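Wrist-View Estimation of Grasp Tilt for Small Bathroom Tools
Student project report, Grekstead Robotics Laboratory 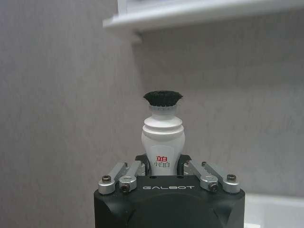 Figure 1. Wrist camera view with a short brush held upright between the finger pads.

Summary

The project examined whether the tilt of a held tool can be estimated from the wrist camera alone, without a second camera and without force sensing at the fingers. A simple axis-fitting method was compared with a small learned regressor. The axis fit was more accurate on light-colored handles against a plain wall and less accurate when the bristles touched a dark background region. The regressor was more even across backgrounds but showed a constant offset after the camera mount was refitted.

1. Background

Earlier work in the Bugti project used a fixed overhead camera to check the grasp before a cleaning motion. The overhead view is blocked when the arm reaches below a shelf or over a basin. The wrist view stays available in these positions, but the gripper itself fills much of the lower part of the image and the base of the tool is hidden between the fingers. Any estimate must be made from the part of the tool above the pads.

2. Data

The data set holds 833 wrist images of held tools, recorded in the washroom mock-up at the Butport site. Of these, 145 were set aside for testing and were not used to choose any threshold. The tools were short brushes, bottle-shaped handles and one scraper. Each was placed in the fingers by hand at a known angle, using a printed protractor card that was removed before the image was taken.

The brush in Figure 1 is an easy case for segmentation. The white handle separates well from the gray wall, and the black bristles give a clear upper end. The raised rings below the collar produce short horizontal edges, which the line detector sometimes selected in place of the handle outline. The small printed label on the lower body had no measurable effect.

3. Method

3.1 Axis fit

A fixed mask removes the gripper housing, the finger pads and the linkage arms. The mask was drawn once for each finger opening, in steps, and interpolated between steps. The remaining foreground is split into handle and head by brightness. Left and right outline points are paired by row, and a line is fitted through their midpoints. Rows inside the head are left out, as bristles are rarely symmetric after use. Tilt is reported relative to the center line of the gripper.

3.2 Regressor

A five-layer convolutional network takes the unmasked image, reduced in size, and returns a single angle. It was trained for 50 epochs. Mirrored copies of the training images were added with the sign of the angle reversed. Training and labeling were run through Hakimport, the laboratory's in-house data tool.

4. Results

On plain backgrounds the axis fit had the lower median error. It failed outright on 30 of the test images - mostly scraper grasps, where the visible part is too short for a stable line. A failure here means that fewer than eight valid midpoint rows were found. The regressor always returned a value, including on images where the tool could not be seen clearly, and its errors on those images were large.

White fixtures were a second source of error for the axis fit. Where a shelf or basin edge came close to a white handle, the two regions merged and the fitted line bent toward the fixture. Limiting the foreground to the component nearest the finger pads removed most of these cases.

The camera mount was refitted in March. Images taken after this date showed a shift in the regressor output of just under two degrees. The axis fit was corrected by redrawing the mask. The regressor was not retrained.

5. Limitations

Only tilt in the image plane was estimated. Tilt toward or away from the camera changes the apparent length of the handle, but tool lengths were not given to either method. Transparent handles were not tested. Slip during motion was also outside the project, as all images were taken with the arm at rest.

6. Further work

The next step is to run the axis fit first and call the regressor only when too few midpoint rows are found. The mask should be generated from the measured finger opening and the camera calibration, so that a refitted mount does not require manual redrawing.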